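The Bus to Medlow

The bus let Gemechu Endale off at the bottom of the hill and went on without anyone in it. He had 335 dollars in his coat, a bag with two shirts, and a letter from his aunt's lawyer. It was January and the road was gray with salt.

The house was smaller than he remembered. The key turned on the second try. Inside, the clock had stopped and the mail lay in a heap on the mat – seed catalogs, a bill from Zivard Heating, a church notice. He put the bag down and kept his coat on.

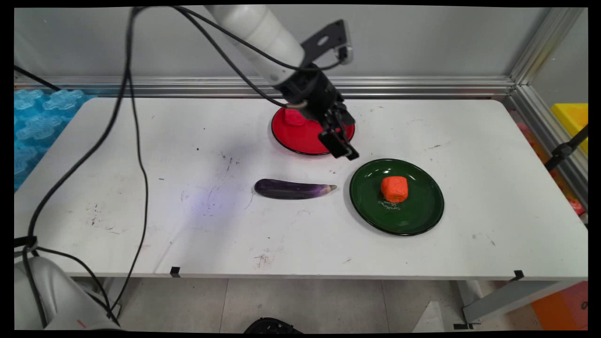
He read the letter again, standing up. The house was his if he lived in it for a year. If he didn't, it went to Mrs. El Idrissi next door, who had done the shopping since the first stroke. The lawyer had underlined the word "lived."

At six she knocked. She was shorter than he was and did not smile.

"You'll want to eat," she said.

He followed her across the yard.

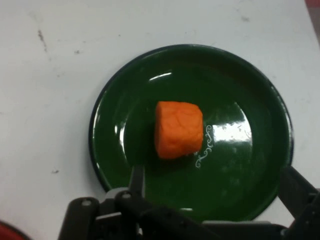 Mrs. El Idrissi talked about the furnace while she cooked. It needed a new valve, and the last man had wanted 523 dollars for it. She gave him soup and bread, and then, on a round dark green plate with a nearly black rim, one thick piece of something orange. He took it for carrot. His aunt used to serve carrots that way, a single piece, and wait until it was gone.

He ate it. She watched him do it.

"She said you wouldn't come," Mrs. El Idrissi said.

"I almost didn't."

She took the plate to the sink and ran the water – too hot, by the steam. Then she dried her hands and wrote down the name of a man who was cheaper with valves.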